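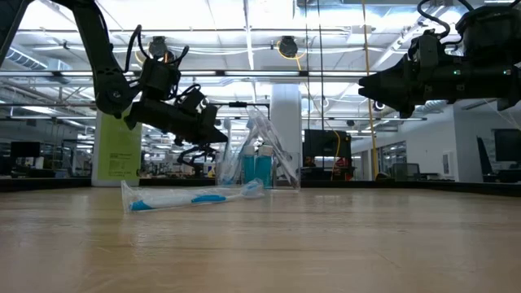

25 November 2021

I ran the whole thing! Start to finish, up the Muvilard steps and all the way along the ridge and down again, and I only walked where Chun-hung told us we were allowed to walk, at the very top where the path is all roots. My legs are up on the other chair as I write this and I don't plan on moving them until somebody needs me in the kitchen.

I want to get it all down tonight while I still have it straight. When I look back at what I wrote in September it's mostly complaints about my left shin, and I'd like there to be at least one page in this book where I sound like I'm having fun.

So. Alarm went off at an hour I won't repeat. Dark out, frost on the car. I had oatmeal with half a banana, which is what Rhea told me to eat, and I put the other half in my jacket pocket and forgot about it (found it this afternoon, ugh). Drove over to Zosdale with the heat on full blast and the radio off. I was so nervous I missed the turn by the feed store and had to go around by the school, and I've made that turn three times a week for 16 weeks.

The parking lot was already half full when I got there. I honestly thought it would be just our group and a few of the fast people from the Dratine club, but there were whole families, grandparents, a man in a turkey hat that had feet sticking out of the top. They had the folding tables set up by the restrooms and Salma Hegazy was handing out the numbers and safety pins. Mine was 118. I was ridiculously pleased with it and I don't know why. It's pinned up on the corkboard now over the phone bills.

Salma had on two coats. She used to teach the water class at the old pool, and she kept yelling "Warm hips!" at everyone as they went by, so there were all these people standing on frozen grass making circles with their hips. I did it too. It helps!

I should say something about the steps, because if I read this in ten years I'll have forgotten how I felt about them. They go up the north side from the lower lot, railroad ties with gravel packed in behind, and no two are the same height. You can't get a rhythm. The first night I came, back when it was still light after supper, I got up to the first bench and sat down on it and told Rhea Lagman I'd wait for the group there. She said fine, and then she sat down next to me and just started talking about her sister's wedding. After a while she said, well, shall we go up to the next bench. That's how I got to the top the first time. Bench by bench, hearing about the centerpieces and the uncle who sang.

I've told her since that she tricked me and she says she really did just want to talk about the wedding.

Anyway this morning she was at the start with me, hopping from foot to foot, in those orange gloves. Reda Morsy was there with his big stopwatch even though there was a real clock on a stand. He's run the group since before the park had lights and he doesn't trust a clock he can't hold. He'd said all week that none of us should care about time. Then he walked down the line and told each of us, very quietly, what time he thought we'd get. For me he said 45 minutes. I said no way. He shrugged and kept walking.

The start was a mess, a happy mess. Kids shot out of there like somebody had opened a gate, and by the boat shed most of them were walking and holding their sides, and I went by them at my same old shuffle feeling like a champion. I know they're eight. I'm taking it.

The flat part along the creek was beautiful. The sun was just getting in between the trees and everybody's breath was going up, and it got quiet after the first bend, only feet and breathing. I ran next to a woman in a green headband for most of it and we never said a word to each other and then at the bridge she said "Good pace" and I said "You too," and that was our entire friendship.

Then the steps. I did what Chun-hung Chou taught us, short little stair feet, hands loose, eyes three steps up and no farther. He makes us say it out loud in practice, "three steps up, three steps up," and I was saying it under my breath, and partway up I could hear other people behind me saying it too. It made me laugh and then I couldn't laugh because there wasn't any air. I did NOT look at the first bench. I looked at the second bench a little bit.

There was a bad patch past that. I'm going to be truthful here, I wanted to quit pretty badly. My ears hurt from the cold and my stomach had gone tight and a man I could've sworn was older than my father went past me breathing through his nose. I thought about the car. I thought about what I'd say to Rhea. Then I heard Luzius up at the top banging on his pot.

Luzius Berchtold lives in the gray house right up against the ridge trail. He doesn't run, and he told me once that he's never run for anything except a train. But he comes out with a soup pot and a wooden spoon whenever there's a group on the steps, and this morning he had a scarf tied around his head and he was really letting that pot have it. He doesn't know my name, he calls me "Blue Hat," and I had on a red one today and he still yelled "Come on, Blue Hat!" So I came on.

Top of the steps! And then you get the roots, where we walked, careful and fast, elbows out, and then the whole valley on your left. Frost on all the fields and smoke coming up from chimneys, people with their ovens on already I guess. I had my breath back by the water tank. From there it's downhill and I love downhill. I know I'm supposed to hold back and save my knees but I opened up a little on the long straight piece — only a little, Chun-hung, if you ever read this — and I passed the man who breathed through his nose. I said good morning to him. He said "Morning" like we were both out getting the paper.

And there was the clock, and Reda next to it with his own, and it said 44 and some seconds! I saw it before I crossed and I made a noise. Rhea says it was a honk. She was already in, with her gloves off, eating an orange, and she got me around the neck with one arm and we both nearly went down on the grass. Reda looked at his stopwatch, then at me, and then he wrote it in his little book and turned it around so I could see. He had me a second slower than the clock did. I'm going with the clock.

Things I want to remember for next time:

Thinner socks. I wore the thick gray ones and my toes were cooked by the ridge.

Put the gloves in the waistband, don't carry them.

Use the restroom BEFORE standing in line for the number.

Drink something at the water tank even if I'm not thirsty. I had a headache by noon.

Afterward a bunch of us went over to Hajji for coffee. They'd opened early for the run and there was steam all down the windows, and you couldn't get a chair so we stood in the back by the flour sacks. I had a cardamom roll and then I had another one. Chun-hung told us about the group he started out with, how they used to meet in a parking garage all winter and run up the ramps, 28 times up and down for a full night's work. He said it was the most boring thing he's ever done and he misses it. Rhea wants to try it in January. I said absolutely not and then I asked which garage.

Salma says she's going to start a walking section, same nights, same steps, for people who don't want to run or can't just yet. She's been asking around and there's already a list going. I'm so glad! I keep thinking of how close I came to not getting out of the car that first night, sitting there with the engine on, watching all those people in tights stretch against the fence. If there'd been a slow group I'd have gotten out a lot quicker. I told her I'd take one of the nights, whichever one she can't fill. I can sit on a bench and talk about weddings. I've been to a few.

Home by eleven. Shower as hot as it would go. Mom called while my hair was still in the towel and I told her the whole race, starting at the parking lot, and she put me on speaker so Dad could hear, and he wanted to know if I won. I said I beat a man and several children.

Dinner was good, turkey a bit dry on the one side, the green beans came out great. I had seconds of everything and didn't even pretend to think it over. Going down the porch steps with the trash afterward I had to turn sideways and hold the rail, and I bet tomorrow is going to be worse. Reda says to go for an easy walk in the morning no matter how it feels. He also says no pie before bed, but there's one slice left and it's the pecan.

Recent entries
Rain again, ran anyway
New shoes, and a long talk with my left shin
First time up without stopping
The night the park lights went out
What Rhea packs for a long run
September: sixteen complaints and one good hill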